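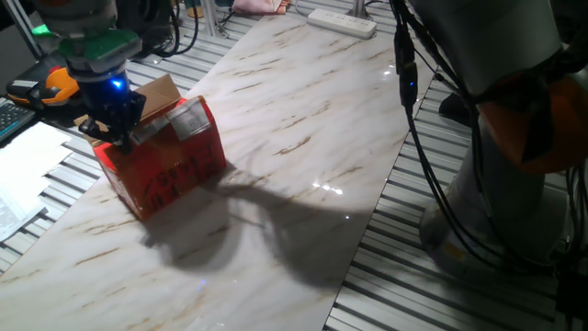

**FOR IMMEDIATE RELEASE**

**Istatcombe, January 18, 2020**

# Niseson Brings a Bit of Marble to the Packing Table

Small shops that pack their own orders tend to do it on whatever is free: a kitchen counter, a desk, the end of a workbench. Niseson, the Istatcombe maker of shop and stockroom furniture, today introduced the Buda, a marble-patterned board that lies flat on top of an existing table and gives people who pack small boxes a bright, smooth place to do it.

The Buda has a glossy white surface with tan and brown veining and a narrow strip along its edges. It goes down on a worktable when orders need packing and comes off again when the table is wanted for something else. The first run is 100 boards, and they're ready now.

"We started with the color," said Lok-yiu Chu, who designed the board. "I'd been packing on a dark gray bench for years, and I kept losing things on it, bits of tape and gray twist ties and the little slips that go in the box. I wanted a white top, and then I saw how quickly plain white looks tired in a stockroom. The veining helps a lot with that! A pencil mark or a scuff doesn't jump out at you the way it does on a blank surface, and the table still looks light when you walk in."

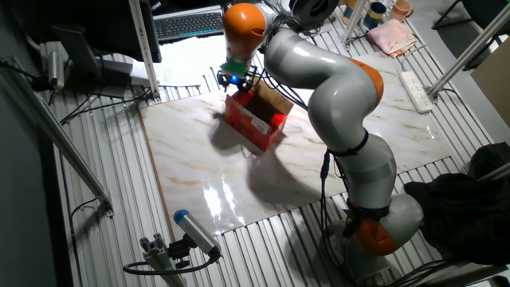 *A red box with its flap up on the Buda board.*

The smooth surface also makes a difference with small cartons, which get turned more than people expect. A packer will spin a box to tape one side, turn it back to check the label, and turn it once more to fold down the last flap. On grooved or slotted worktables the corners of a light carton can catch as it goes around. On the Buda the box slides, and it can be turned with one hand while the other holds the tape.

Niseson tried the board for three months in the packing room at Szewczyk, a tea and dry goods shop a short walk from the Niseson workshop. The shop sent out 649 parcels during the trial, nearly all of them small cartons, and its staff kept a notebook of comments next to the tape. Several of those notes changed the finished board. The edge strip was made flatter after one packer wrote that it caught her sleeve, and the veining was toned down after two separate complaints that an early version was "too busy before coffee."

Rohani Lumenta runs the packing room at Szewczyk and has kept the trial board.

"What I like is very simple, it's a nice place to put a box," she said. "We have brightly printed packaging and we're proud of it, and it looks great on a light table. You notice a crooked label right away. And I can wipe the whole thing down before lunch and it's done, which I could never say about the old bench (I found raisins in that bench)."

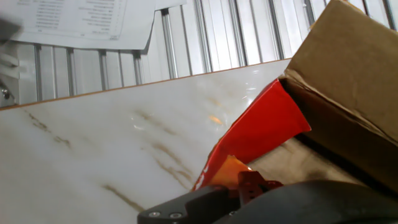

*Brown and golden veins across the glossy white top, with the narrow strip along its far edge.*

## Care and setup

The board needs no tools. Lay it on a level table and check that it sits flat before you start packing. Clean it with a damp cloth and a little dish soap, then dry it. Tape left on the surface overnight should be peeled back slowly from one corner. Niseson advises against cutting directly on the board and recommends a separate mat for trimming cardboard.

Because the finish is glossy, a strong lamp overhead will show up in it. Packers who read a lot of small print may like to set the lamp off to one side.

## Availability

Of the first 100 boards, 50 are set aside for shops in and near Istatcombe, and the rest can be ordered by anyone. Each comes with a printed care sheet. The Buda is on show in the Niseson front room through the end of January, and visitors are welcome to bring a box and some tape and try it out.

## About Niseson

Niseson makes tables, shelving and work surfaces for small shops and stockrooms. Its workshop and front room are in Istatcombe.

**Press contact:** Lok-yiu Chu, Niseson, Istatcombe

\###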